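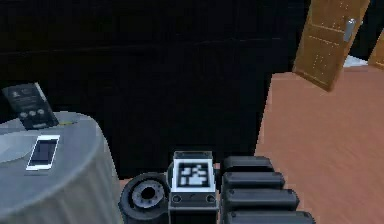 The wrist drift fault is the reason this dataset has a README longer than the data loader, so let me start there. I'm the one who put the simulated room runs together for Biltby, and for most of February I was very pleased with them. Then Anitha Joseph plotted the wrist pose against the commanded pose and asked why the two slowly parted company during long reaches. The marker on the black wrist housing is what we use as ground truth, and the logged pose was reading it one step late. With the arm stretched out near the round table that's enough to matter: a phone lying close to the front edge of the cloth doesn't leave you much room for a late stop.

What went wrong

The stop signal and the marker pose came off two different clocks. On short runs you'd never spot it. On anything past 50 seconds the gap grew, and the collision check was happily comparing the arm with where it used to be. So the logs say "clear" in places where the gripper had already gone into the tablecloth – sorry about that, it was my clock.

What's in here

There are 1,547 runs altogether, in the same folder layout as the Cosasix release. 309 of them are affected and carry drift = 1 in runs.csv. I've left them in on purpose (Jihad Tarawneh wanted them for his fault detector, and they're rather good for that!), but please filter them out before you train anything that decides when to stop.

Things still broken

The replay script crashes on 13 of the flagged runs. It's something in the gripper joint limits, I think, and I haven't got to the bottom of it. Door contacts aren't logged at all, so a bump against an open door looks like nothing happened. The Bíró config has the old clock setting in it, so use the Porton one.

Safety

Don't use the collision column to sign off a real arm, even on the clean runs. It was only ever checked in simulation, and only by me and Anitha. If you find more late stops, open an issue with the run number and the step where it goes off.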